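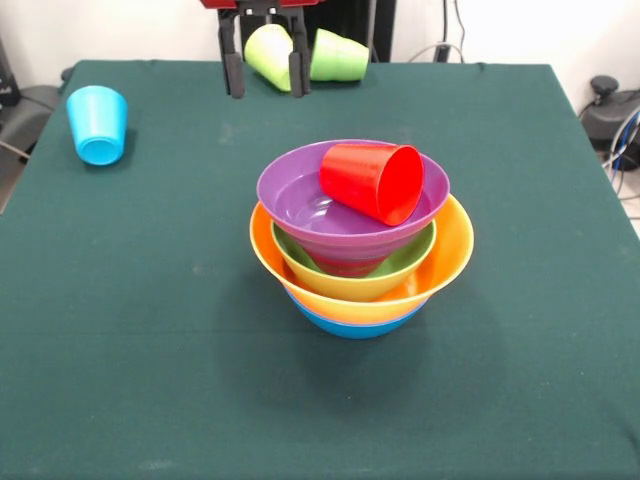 Red cup on its side, top of the bowl stack

Home > Blog > Work
Older | Newer | About

Tuesday, 10 past the hour, tea gone cold. So the arm from Mazurek is on bowls and cups now. Danai used to sort all day. Now she sets out the table and watches, and her wrists are better. Duller tho, she says. No chat. Same pay, I did ask. 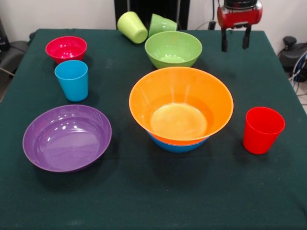 Orange bowl in the blue one, gripper open

Belton gets 2 more arms in Febuary. Rota to follow.

2 comments | 10 shares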